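Budget préhenseur pour la cellule d'assemblage alimentaire : ce qu'on achète, ce qu'on repousse. Fil.
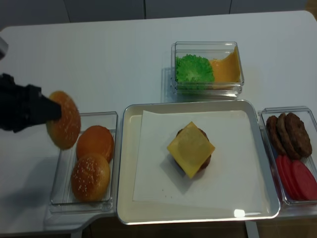 Temps de lecture : 3 min

1/ Contexte. La ligne budgétaire ferme fin mai et je dois rendre un chiffrage pour le poste burger de Tristura. Le bras est déjà amorti. Reste tout ce qui se trouve autour : préhension, bacs, plateaux, rechanges.

2/ Le poste tient sur un plateau blanc. Au centre, un plateau à rebord argenté avec une feuille de papier, steak et fromage posés dessus. Les ingrédients sont dans des bacs plastiques transparents tout autour. La pince tient une moitié de pain au sésame, presque à la verticale.

3/ Première question du contrôle de gestion : pourquoi ne pas garder la pince actuelle ? Réponse courte : on la garde. Le devis porte sur les doigts et leurs revêtements, donc sur du consommable. À imputer en fonctionnement et pas en investissement, ce qui change le circuit de signature.

4/ Bisgaard propose des jeux de doigts souples au détail ou par lot de 30. Le lot est moins cher à la pièce, mais on n'a aucune donnée d'usure au-delà de la première campagne. Je demande un petit lot de quatre jeux, livraison échelonnée, prix bloqué sur la suite.

5/ Le pain est le cas facile. Bombé, compressible, il pardonne une erreur d'ouverture. Le fromage en tranche et la feuille de salade ne pardonnent rien. Si le budget ne couvre qu'un seul type de doigt, il faut dimensionner sur la tranche.

6/ Les bacs. Poste sous-estimé dans tous les chiffrages que j'ai relus. Steaks et rondelles de tomate sont rangés sur chant dans le même bac, le fromage est appuyé contre la paroi du sien. Cette présentation dégage une prise par les côtés, à condition que le bac ne glisse pas.

7/ Donc : embases de positionnement pour chaque bac. Woltiment les usine sur plan. Le délai annoncé peut aller jusqu'à 5 semaines, à compter de la validation des cotes et non de la commande. Lire les conditions avant de poser un jalon.

8/ Transparent ou opaque ? Le transparent est pratique pour l'opérateur, moins pour la vision : reflets et bords mal détectés. Même remarque pour le rebord argenté du plateau, qui renvoie un éclat bien visible côté avant. J'ai ajouté une ligne « plateau mat » et une ligne « éclairage diffus ». La première coûte presque rien – commencer par là.

9/ Grímur Toft, côté méthodes, voulait un second bras pour paralléliser pain et garniture. J'ai chiffré, puis sorti la ligne. Deux bras au-dessus d'un seul plateau, c'est surtout une étude anticollision à payer, et Zakthorpe la facture à part.

10/ Ingrédients d'essai : prévoir 100 cycles complets par variante de doigt, et compter la matière perdue. Elle doit figurer au budget, sinon elle finit sur les notes de frais.

11/ Ordre des achats retenu : doigts, embases, plateau mat, éclairage. Le changeur d'outil passe à l'exercice suivant. Sans changeur, un seul type de doigt par campagne, démontage manuel entre deux.

12/ Point ouvert : le nettoyage. Woltiment et Bisgaard ne donnent pas la même liste de produits compatibles. Tant que je n'ai pas les deux fiches signées, la ligne entretien reste en provision. Je compléterai le fil à réception.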